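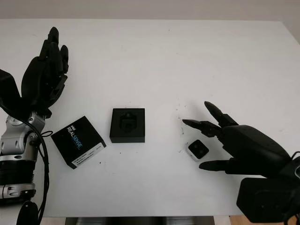
Packaging for small optical devices is judged first on fit. The foam insert has to hold the part on all sides and still let it go without force. In the square black box on the table the recess is shaped for a small device, and with the camera module lying outside it, the cutout can be checked on its own. At Brarkari, the packing workshop in Ustitz, foam is cut 3 mm deeper than the part and rejected if it lifts along any edge. A batch is 50 inserts — enough to show wear in the cutting die.

Labels come second. A barcode sticker belongs on a flat face, clear of any fold.

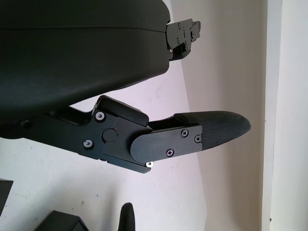 Myrto Chatzigeorgiou would reverse that order, arguing that a loose insert can be replaced in two minutes while a wrong label may travel as far as the customer. The workshop plans to review both steps in June.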